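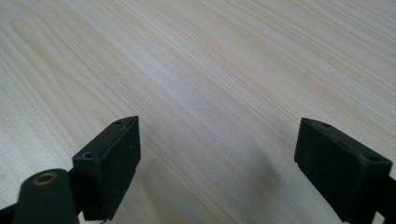
Someone asked on the list last night:

> Has anyone here lived with a soap finish on a kitchen table for more than a few months? I keep reading how nice it feels, but we eat at ours three times a day and there are kids involved. I have a can of Wileo oil in the garage that I could use up instead. Also, every recipe I find for the soap has a different amount of flakes in it and I'm about ready to give up and slap on some poly.

Don't give up yet! I've had soap on our kitchen table since we moved to Flesosholm, going on six years now, and I'd do it again (with a couple of changes, see below).

First the recipe, because I went around in circles on that too. What I settled on is 60 grams of flakes to 1000 ml of water. Boil the water, take it off the heat, stir the flakes in with something you don't care about and leave it until the next morning. You want it a bit like thin yogurt. The first batch I made was way heavier on the flakes and it set up like pudding, and I spent an evening scraping white gunk out of the corners where the apron meets the legs. I use the Jirna flakes, plain, no scent. Any pure soap flake should do the job as long as there's no dye or perfume or detergent in it. Read the side of the box, some of them look right and aren't.

Putting it on is easy. Sponge, plenty of soap, go with the grain, let it sit five minutes or so, wipe off what's left, let it dry overnight. The first coat raises the grain like crazy and you will think you've ruined it. You haven't. Knock it back lightly with fine paper when it's bone dry and go again. I did four coats the first week, then one a month for a while, and now it gets one whenever it starts looking thirsty. Usually that's March, when the heat's been on all winter, and then again before the holidays.

As for eating on it three times a day, yes, but you have to be OK with it being a table. Water's fine if you wipe it up. Coffee rings come out with the next soaping, most of the time. Red wine and beet juice leave a shadow that fades over a few weeks. Turmeric does not fade – ask me how I know. Ours is 54 inches long and there's one yellow spot by the window end that is simply part of the family. Anything iron left damp on it will give you a black mark too, and that's the one I'd really warn the kids about (ours is ash, and I gather oak is a lot worse).

On the oil, I'm sure it's a perfectly good product. I used up half a can of Wileo on a bench once and the bench looks great, but it went noticeably yellow in the first year. If you like a warm color, go for it. If the reason you bought a pale table is that it's pale, I'd keep oil off it. And please pick one before you start! Soap over an oil that hasn't cured is a sticky mess, and going from oil back to bare wood means sanding, which is where my money went. I had the top done at Nakamura before we moved and it came to around 182 dollars, just the top, me hauling it there and back. Fair price for the work, I just wish I hadn't needed it.

The things I'd change: I'd do the underside. I skipped it and the top cupped a little the first winter. It settled back down, but I'd have slept better. And I'd mix half as much at a time, because the leftover soap gets lumpy in the jar after a month or two and then you're warming it up again and fishing out bits.

What wood is yours, by the way? If it's pine I'd want to hear from somebody else on here, I've only ever done ash and one small maple shelf. And is there any old finish on it now? If water beads up when you flick a few drops on, there's something there and it'll have to come off first.

I've got most of a box of flakes left if you're anywhere near here and want to try some on a scrap. Evenings after six are best.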